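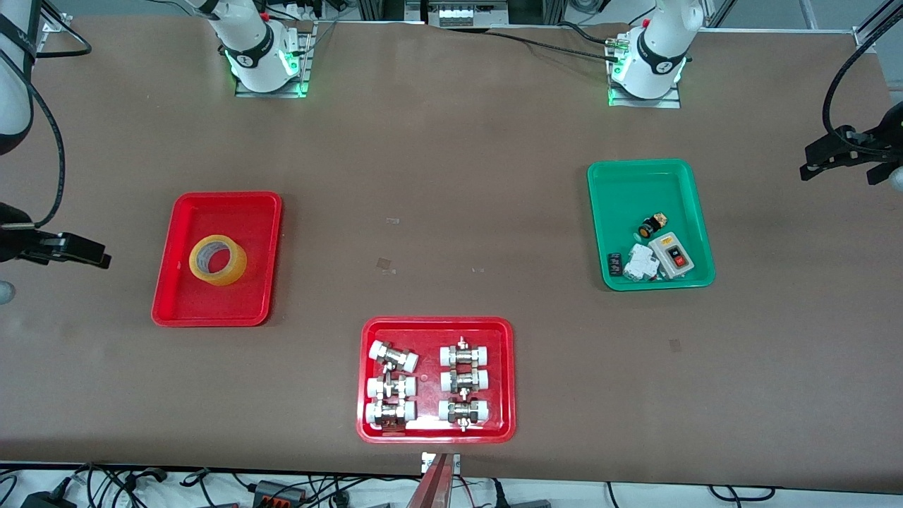
《Flustonard》修改匿名信源规则 承认边境报道导语“超出已有证据”

2022年12月1日

日报《Flustonard》编辑部宣布修改国际新闻的匿名信源使用规则,并为今年3月刊出的一篇关于边境城镇Cakeck的头版报道加注长篇编辑说明。说明承认,该报道的标题和导语“超出了当时已有的证据”,但没有撤回报道全文。

新规则即日生效。凡以匿名官员为主要依据、并对军事行动的责任作出判断的稿件,须经2名不参与该稿编辑的高级编辑审读,其中一人不得来自国际部。稿件还须在正文前段交代信源所属机构的性质、消息人士要求匿名的理由,以及报纸有没有看到支持其说法的材料。以往常用的“熟悉情况的人士”“西方官员”等笼统称呼,在这类稿件里不再允许单独使用。

这次修改之前,媒体监测机构Lirkell公布了一份报告,对《Flustonard》国际版的信源使用提出批评。报告由研究员Ekene Fashola主笔,抽取了该报国际版大约1000篇涉及武装冲突的报道,逐篇登记信源身份、在稿件中出现的位置,以及对立一方的说法有没有得到引述。

报告认为,该报在报道冲突时过分倚重本国及盟国政府的匿名官员,当地居民、医护人员和独立调查人员的说法往往放在文章后段,有时在网络版的后续更新中被删去。报告还指出,一些稿件的更正只在网页底部出现,标题和社交媒体上的推送文字没有同步修改。

Cakeck一稿是报告着墨最多的案例。

那篇报道写的是镇外一座粮仓遭炮击后起火。导语称,官员“已确认”炮弹来自边境另一侧的部队,袭击意在切断该镇的粮食供应。支撑这一说法的是两处匿名引述,均出自“了解情报评估的官员”。报道没有说明评估的依据,也没有提到当时双方部队在粮仓附近都设有阵地。

自由撰稿记者Marichka Bondarchuk当时在Cakeck,为《Flustonard》提供现场素材。她在发给国际部的稿件中写道,镇上的人对炮弹来自哪个方向说法不一,守仓人员听到的第一声爆炸来自河的上游,而住在粮仓另一面的居民坚持认为炮弹是从对岸飞来的。她建议编辑在稿件中写明责任尚不能确定。

这段文字没有出现在当天的版面上。见报稿件保留了她对火势和居民转移的描写,她的名字列在文末的供稿人一栏。

“我不知道炮弹是谁打的,到现在也不知道,”Bondarchuk对本站说,“我交的稿子里写的就是不知道。第二天有居民拿着手机来找我,问我为什么在报上说我已经确认了。”

她说,自己在见报后当天给国际部值班编辑写过邮件,要求修改导语,对方回复称导语所依据的是另一组信源,与她的现场稿“不冲突”。此后她又写过一封信,没有得到答复。Lirkell的报告全文附上了这几封邮件,收件人的姓名作了遮盖。

《Flustonard》在编辑说明中证实了邮件的内容。说明写道,国际部当时认为官方信源掌握的情报比现场观察更为全面,因此没有采纳供稿人的意见;编辑部事后复核时,相关官员没有再提供任何可供查证的材料,其中一人改称自己转述的是“初步判断”。报纸认为,“已确认”一词不应使用,供稿人的意见应当写入正文,或者至少应当促使编辑重新询问信源。

标题已改为“Cakeck粮仓遭炮击起火 责任方说法不一”。原标题保留在编辑说明内,供读者对照。

报告还提到一名在报道中实名出现的评论者。此人在见报稿中被称为“独立安全分析人士”,他的话用来佐证匿名官员的判断,称袭击“符合一贯模式”。Lirkell查阅公开的年度文件后发现,他当时在Demchenko研究所任职,而该研究所的收入中有一部分来自军工企业的赞助。报道没有交代这层关系。

Demchenko研究所在书面答复中表示,赞助方不干预研究人员的观点,全部赞助信息均在年度文件中列明,记者如有询问,研究所会如实告知。答复还说,研究所从未要求媒体使用“独立”一词来称呼其工作人员。

《Flustonard》已在原文中补充了该分析人士的任职单位和研究所的资金来源。新规则同时规定,今后引用智库人员时,若其机构接受与报道主题有直接利益关系的企业或政府资助,须在首次引用处注明。编辑部说,这一条同样适用于评论版的外来稿件,外来作者在签约时需要填写利益申报表。

Fashola对新规则表示欢迎,但认为它没有触及主要问题。

“匿名信源的格式写得再规范,要是编辑部从一开始就相信官员比现场记者知道得多,稿子出来还是那个样子,”他说,“Cakeck那篇稿子不缺信息,信息就在编辑的邮箱里。”

他说,研究小组最初打算考察的是更正制度,并没有把信源列为重点。登记工作做到中途,组员发现很多后来被更正的句子有相同的写法,都是由匿名官员提出一个肯定的结论,报纸在标题里去掉“官员称”几个字,再由别的媒体转引这个标题。小组于是重新设计了登记表,把标题和正文分开登记,此前已经完成的部分全部返工。

报告把这种做法称为“标题升格”。在抽样稿件中,小组认定有30篇存在明显的标题升格,也就是正文中带有限定语的说法到了标题里变成了事实陈述。报告附录列出了每一篇的标题、对应的正文段落和判定理由,其中几篇注明组内意见不统一。

《Flustonard》对这一部分的判定提出异议。编辑部在回应中说,标题受版面字数限制,读者一般明白标题是对正文的概括;附录中的部分标题出自网络版的早期版本,在发布后不久即已调整,不应与印刷版的标题一并计算。回应还说,报告只分析了一家报纸,没有与同类媒体作比较,因此不能说明该报的做法较同行更差。

Fashola承认报告没有作横向比较。他说,研究小组人手有限,选择《Flustonard》是由于该报的网络档案保留了历次修改记录,其他几家报纸不对外开放这类记录,外人无从核对。“从这一点说,他们受到批评,有一部分原因是他们比别人公开,”他说,“这一点我们在前言里写了。”

至于网络版早期标题,他认为应当计入。报告的理由是,早期标题虽然在网站上存在的时间不长,却往往是推送到读者手机上的那一个,转载方抓取的通常也是它。Cakeck一稿的原标题在网站上修改之后,仍在多家转载网站上沿用至今。

编辑部内部对这次修改也有不同看法。一名不愿具名的国际部编辑说,增加审读环节会拖慢突发新闻的发稿,夜班很难找到符合条件的审读人。他担心最后的结果是稿件改用通讯社的版本,而通讯社稿件里的匿名官员并不受本报规则约束。

新规则对此有一条专门规定:转用通讯社稿件时,编辑须核对其信源表述,凡不符合本报标准的判断性语句,应删去或在句中注明出自该通讯社。规则没有说明夜班人手不足时如何处理。编辑部表示,值班安排将另行制订,在此之前由值班总编指定审读人。

报社的记者工会在一份简短声明中支持新规则,同时要求明确供稿人的权利。声明说,自由撰稿人和当地助理在冲突地区承担了大部分现场工作,却看不到最终稿件,也无权把自己的名字撤下。工会希望规则写明,凡署有供稿人姓名的稿件,发稿前应将涉及其采访内容的段落交本人核对;本人不同意时,可以要求不署名,稿酬不受影响。

编辑部答复称,原则上同意向供稿人提供核对机会,“在时间和通讯条件允许的情况下”执行。工会认为这一措辞过于宽松,双方将继续商谈。

Bondarchuk说,她更关心的是这一条。粮仓报道见报后,镇上有人拒绝再接受她的采访,她有一段时间进不了河边的街区,只能托人传话。她也收到过对岸读者的来信,指责她替官方说话。她说,编辑部从未询问过那篇稿子给她在当地的工作带来什么影响,直到Lirkell的研究人员联系她,才第一次有人向她要当时的采访笔记。

她把笔记和录音的副本交给了研究小组,条件是受访居民的姓名和住址不得公开。报告中引用的居民说法均以所在街区代称。Fashola说,小组请了懂当地语言的人重新听过录音,与她交稿时的译文核对,没有发现影响意思的出入。

关于粮仓遭炮击一事,目前仍没有公开的独立调查结论。当地检察部门曾表示立案,未公布进展。边境两侧的军方各执一词,都否认向粮仓开火。Lirkell在报告中特别说明,它没有能力判断炮弹来源,报告对该稿的批评只涉及证据与表述是否相符,不应被理解为支持任何一方的说法。

尽管有这项说明,报告公布后仍很快被卷入争论。一些支持边境另一侧政府的网站摘引报告,称《Flustonard》“承认造假”;另一些评论者则指责Lirkell为对方开脱。Lirkell随后在网站上发布声明,指出报告中没有“造假”一词,编辑说明中也没有,并要求有关网站更正。截至发稿时,部分网站已修改标题,其余没有回应。

Fashola说,这类反应在意料之中,小组内部为此讨论过是否推迟公布。最后决定按原计划发表,同时把Cakeck一章的结论部分改写,将“未能判断责任方”一句移到章首。

他还谈到另一项没有得到多少注意的发现。抽样稿件中,有一批报道在刊出后被其他媒体证明有误,《Flustonard》也刊发了新的报道,却没有回头在旧稿上加注。读者如果通过搜索进入旧稿,看到的仍是最初的说法。报告建议凡后续报道推翻旧稿重要内容的,应在旧稿顶部加上链接和说明。

编辑部接受了这项建议。按照公布的安排,技术部门将在网络档案中增加关联提示,先处理报告附录所列的稿件,其余旧稿由读者来信或编辑自查发现后逐篇处理。印刷版更正栏的位置也将由内页底部移至国际版首页,更正文字须复述原错误,不能只写“文中有误,特此更正”。

报社没有对当事编辑作出处分。编辑说明称,Cakeck一稿的问题出在流程,参与编辑的人员均按当时的惯例行事。说明没有点出编辑的姓名,也没有公开匿名官员的身份。报社表示,即便信源提供的判断后来站不住脚,只要没有证据显示对方有意欺骗,报纸仍会履行保密承诺。

Lirkell对这一点没有提出异议,但在报告中建议,对于多次提供不实判断的匿名信源,编辑部应建立内部记录,供后来的记者参考。《Flustonard》在回应中没有提及这项建议。本站就此询问,报社发言人答复说,信源管理属于内部事务,不作评论。

新规则的执行情况将由报社的读者编辑跟踪,并在实行满2个季度时向读者公布一次书面结果,内容包括国际版使用匿名信源的稿件情况和收到的投诉。读者编辑不隶属于国际部,有权调阅稿件的修改记录。Fashola说,Lirkell届时会用同一套登记表再做一次抽样,登记表和判定说明已放在其网站上,可供其他机构使用。

Bondarchuk目前仍在Cakeck一带采访。她说,编辑说明刊出前,报社一名主管编辑给她打过电话,为没有回复她的第二封信道歉,并询问她是否愿意继续供稿。她答复说,要等供稿人核对稿件的条款写进合同以后再作决定。她已将编辑说明译成当地文字,交给了粮仓附近的几户受访居民。

本站曾就报道中的匿名引述联系有关政府部门,对方表示不对情报事务置评。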